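Workshop Builds > Grippers & Hand Tools
10th September, posted by dowelpin

Two-handed gripper rig, tracking drops out when I tilt (long)

OK so some of you followed my first gripper build over the winter, the one with the bike brake lever that ate its own spring. I gave up on that and started over at the shared shop in Cillstead, and the new pair is far enough along that I need other people's eyes on it.

Quick recap for anybody new. These are grippers you hold in your hands. You squeeze, the fingers close, the thing gets recorded, and later on (in theory!) an arm does the same move on its own. I want a left and a right that behave the same, a printed marker cube on each so I know where they are in space, and fingers that can pick up something small and round without shooting it across the floor.

The bodies are printed in Cantero filament, which I like a lot. The finger linkage runs off a Fiko encoder, and everything gets logged on a Flultitum board. I'm in for nearly 200 dollars if you don't count the spool I ruined.

The trouble is the tracking. Held level, it's lovely. Roll my wrist past a certain point and the pose jumps, sometimes by a finger's width, sometimes clean to the other side of the room. I went back to basics and held a single printed marker in the finger, tilting it slowly at different heights, just to see when the numbers go bad. 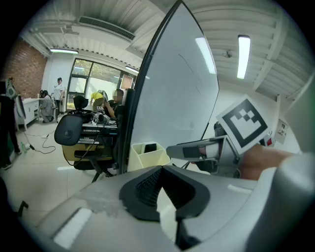 The bad readings bunched up at the steep angles, and they got worse when I stood where the overhead lights hit the paper. My log from that session had 1029 rows and most of the junk was in one stretch where I was turning the marker up toward the ceiling. So is it glare? Is it just the angle? I reprinted the markers on duller paper and got a little better, then went and changed the exposure at the same time like an idiot, so I can't tell you which one helped.

Exposure is at 800 microseconds right now if that matters to anybody.

---

bandsaw_betty wrote:

Change one thing at a time!! You know this, you yelled at me about it in my vise thread.

My guess is angle. One flat square seen at a steep tilt has two poses that look almost the same to the math, and the solver flips between them. The cube should fix most of that as long as you solve for every face it can see together. Are you doing that or are you just grabbing the biggest one?

---

dowelpin wrote:

...grabbing the biggest one.

---

bandsaw_betty wrote:

Well there you go.

---

quarterturn wrote:

I'm going to be the grump here. Drop the cubes. They're bulky, they bump into whatever you're reaching over, and you'll spend October regluing stickers. Put a camera and an IMU on the gripper and let it work out where it is from the room. I did mine that way and I can wander anywhere I want with it.

---

dowelpin wrote:

I tried that on the old one and it drifted like crazy any time I got close to a blank surface. Could be my IMU, it was the cheapest one they had. But I also need left and right in the same coordinates, and with cubes I get that for free. With two onboard systems I'd have to line them up every single time I start.

---

quarterturn wrote:

You line them up once at the start of a take. It's 2 seconds. I don't see how that's harder than printing and squaring up cubes, and if a face goes on a hair crooked you'll be chasing that error forever.

---

shopfloor_llama wrote:

Both of you are kind of right? I'd keep the cubes while you're getting the hands working, because when something looks wrong you can check it by eye. Fancy tracking plus a new linkage plus new fingers is a lot of new stuff to be wrong at once.

More interested in the fingers myself. What's the tip shape? Flat pads are miserable on anything round.

---

dowelpin wrote:

Angled tips, dark gray, a bit softer than the body. I had flat ones before and yes, miserable. The practice job is a small red ball that's supposed to end up in a little open box, both on the floor. Floor is harder than a tabletop, by the way, your back starts complaining and you stop holding your wrists the way you meant to. Which is sort of good, I guess, I want the messy wrist angles in the log.

Also I switched to solving all the visible faces together last night (thank you Betty) and the big jumps across the room are gone. Small wobble is still there. Here's both hands at it.

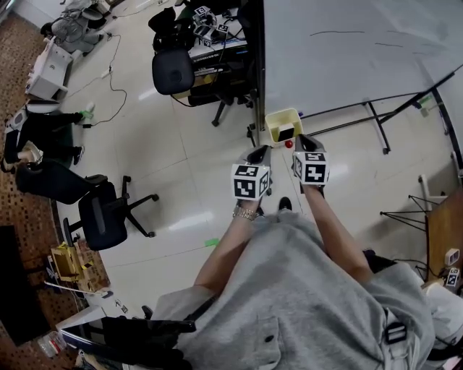 quarterturn wrote:

Fine, if the big jumps are gone I'll shut up about the cubes for a week. I still think the wobble is your faces not being square. Measure them against each other before you touch the software again.

---

bandsaw_betty wrote:

Or the linkage has slop. Squeeze hard and see if the cube moves relative to your hand. If the mount flexes, all the squaring in the world won't help. I'd put a rib under it and print it in something stiffer than that Cantero stuff, which I know you love, but it bends if you look at it wrong.

---

dowelpin wrote:

Hey, leave my filament alone! It's fine at four walls. Maybe not fine at the two walls I used on the mount, now that I say it out loud.

OK so the list for this week is square up the faces, reprint the mount with a rib, and leave the exposure where it is until both of those are done. I'll put the STL files up once the mount stops changing every other day.

---

shopfloor_llama wrote:

Post the tips first please. I've got a marble sorter sitting on my bench that could use them, and I don't care what the mount looks like.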